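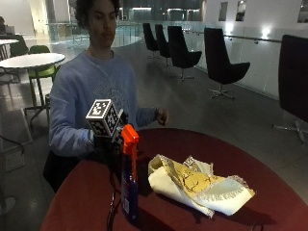 Abdelghani Bouzid objected to the first draft of this section on the grounds that we had called the problem a loss of tracking. In his view the tracking loss was ordinary and expected, and the fault lay in what the software did next, which was to keep writing poses as if it still had them. We have come to agree with him, and the section is organized that way.

Figure 6. Recording with the Huson handheld device at a round table. The marker cube is mounted on top of the device, which is held in the gloved right hand. A spray bottle and a cloth are on the table, and the cable hangs past the table's edge.

5.3 Held poses in the tabletop recordings

The tabletop set contains 277 demonstrations recorded with the Huson. The pose of the device is computed from the square markers on the cube (Figure 6), as seen by a fixed camera, and written to disk by the Fernis logger together with the gripper opening. All demonstrations passed the automatic check at the end of each recording. That check looked for missing files, missing time stamps and rows out of order. It did not look at whether the pose values changed.

The fault was found late, after a policy had been trained on the full set and run on the Starska arm. On the fourth trial the arm reached toward the cloth, stopped above it, and then moved sideways much faster than any motion we had meant to teach it. The joint speed limit triggered a protective stop. No one was inside the marked area and nothing was damaged apart from a bent fingertip. The same pause and jump came back in two later trials from different starting positions, so we stopped testing and went back to the data.

5.3.1 Cause

When no marker on the cube could be decoded, the pose estimator returned its last good result along with a status flag. Fernis stored the result and dropped the flag. The file format had a column for it, but the column had been filled with a constant during early bench tests and was never connected to the estimator. A tracking gap was therefore recorded as a device standing perfectly still. When a marker came back into view, the pose moved to its true value in a single step.

A person looking at a plot of such a recording sees a flat piece followed by a vertical edge. A policy trained on it sees an instruction to wait and then to travel a long way at once. Gripper readings came in over the cable and were not affected, so in some recordings the fingers close while the logged hand position is frozen well short of the object. We think this explains the trials in which the arm closed on air before reaching the cloth, although we did not test that separately.

5.3.2 Extent

We searched for runs of identical poses longer than 300 ms. True stillness of the hand did not produce such runs, as there is always some noise in the estimate from one camera reading to the next. By this rule, 65 demonstrations contained at least one held pose. The limit was chosen by looking at a histogram of run lengths, which had a clear gap between the single dropped readings and the longer holds. Shorter holds certainly exist and were left in.

Going through the camera recordings for the affected demonstrations, we found two situations that accounted for most of them. The first was strong wrist rotation while reaching down to the table. With the cube tipped away from the camera, one face was left facing it, at a steep angle, and the decoder rejected it. The second was blur during quick moves from one object to another. Bright ceiling lights made matters worse at some camera positions by washing out the white parts of the markers.

A smaller group of 13 had a different origin. In these the operator's free arm passed between the camera and the cube, usually when straightening the cloth during a recording. The instructions for the Abdelaziz protocol, which we followed, say to keep the other hand clear of the objects but say nothing about the line of sight to the cube. Operators had done as they were told.

We first suspected the cable, and spent most of April on it. A hanging cable can pull on the device and can catch on a table edge, and one operator had complained of a tug during longer reaches. Replacing it with a lighter one and clipping it to the forearm made the device more comfortable to hold. The rate of held poses did not change.

5.3.3 Repair

Fernis now writes the status flag for every row and refuses to close a recording as valid if a hold exceeds the limit given above. A tone sounds as soon as tracking is lost, so that the operator can stop and start over. We considered filling the gaps by interpolation and tried it on a handful of recordings. It gave smooth paths, but near the table surface the filled path sometimes went below the tabletop, and we did not want to send those to an arm. The affected demonstrations were removed and recorded again, with the camera raised and turned so that at least two faces of the cube were visible in the usual grasping positions.

On the robot side, we added a check between the policy and the arm controller. A commanded step larger than the largest step in the cleaned training data is rejected, and the arm holds its position until an operator clears it. This should have been there from the start. The joint speed limit did its job, but it acts only once the arm is already moving, and with a spray bottle standing near the gripper a fast sideways motion can knock something over well before any limit is reached.

5.3.4 Remaining problems

The tone is easy to miss in an open, busy building, and two operators asked for a vibration in the handle instead. This has not been built. The check on step size also gives false alarms when the arm is started far from any position in the data. Finally, the search described in 5.3.2 depends on noise in the pose estimate. If a smoothing filter is placed before the logger, as some groups do, held and still poses become harder to tell apart, and the status flag is the only reliable record of which is which.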